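4. Recording your first card-sorting episodes

You've homed both arms and the Stenley recorder is running, so now comes the fun part! Everything the policy will ever know about sorting comes from the episodes you collect in this section, and your hands get better at it fast.

1. Set both grippers to their start pose and open the jaws.
2. Place one card flat on the tabletop. Turn it a little differently every time.
3. Press Record, wait for the tone, then drive the arms with the leader handles.
4. Press Keep or Discard as soon as the card is released. 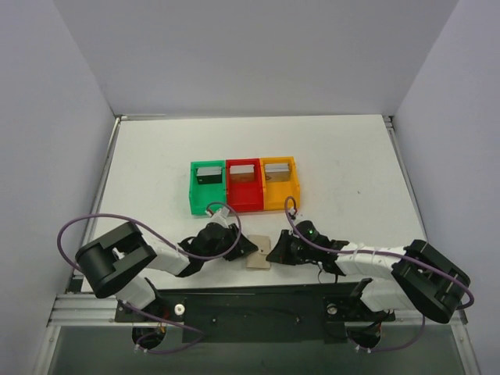 Variety is what makes a set of episodes worth training on, and you have lots of room to play with it. Start with the card between the two gripper tips, in front of the green, red and orange-yellow bins, where either arm can take it. Once that feels easy, shift the card left, then right, and let the nearer arm do the work. Record 130 episodes before your first training run.

Note: Keep the bins in the same order for a whole session. If you change it, start a new session file.

Note: A fumbled grasp that you recover from is great data. Keep it!

CAUTION: Check the cable loops on both arms after every reset. Stop recording if a loop catches on a bin or a joint.

CAUTION: Keep hands out of the workspace until both arms have stopped for 3 seconds.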